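Journal > Household > Records

Keeping Family Papers in Order

Friday, November 25, 2022

The question of how long a household should keep its papers is one that most families settle by neglect. Our own household in Mitport was no exception. When my late aunt's affairs passed to me in February, I received 19 boxes of receipts, letters, bank statements and warranty cards, the oldest of them for a stove sold before I was born.

I have since adopted a written schedule. Utility bills are kept until the next statement confirms payment. Papers concerning the house itself are kept for as long as we own it. Manuals and purchase records for appliances and office equipment, the desktop computer included, stay in one folder and leave the house when the item does.

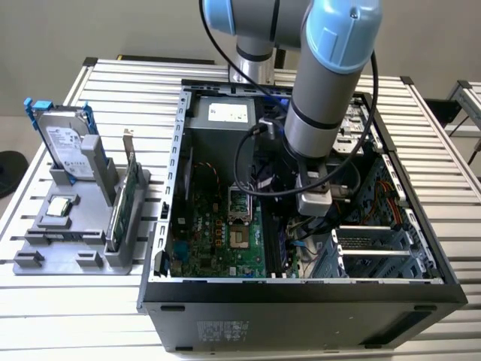

Should original letters be kept once they have been copied?

Original letters should be kept whenever the handwriting or the paper has meaning to the family. Copies are useful for sharing with relatives, and they spare the originals from handling, but my aunt's letters from Desta Lemma remain in their envelopes in a closed box.

The matter of labels deserves a word. Mesfin Fikre, with whom I sorted the first 10 boxes, preferred to label by year. I preferred to label by subject. We settled on subject first and year second - a compromise that has served well for everything except the Christmas cards, which remain in a bag.

Readers have asked about cost. Folders, labels and two storage boxes came to less than I had expected, and the larger expense was time. The work took 26 evenings. Three boxes are still unopened in the hall closet, and I intend to begin on them after the holidays.

Search this journal
Enter keywords
Go

Recent entries
Notes on the Flanarcombe Reading Room
A Winter Schedule for the Pantry
Letters from Samo, Part Two
On Mending Table Linen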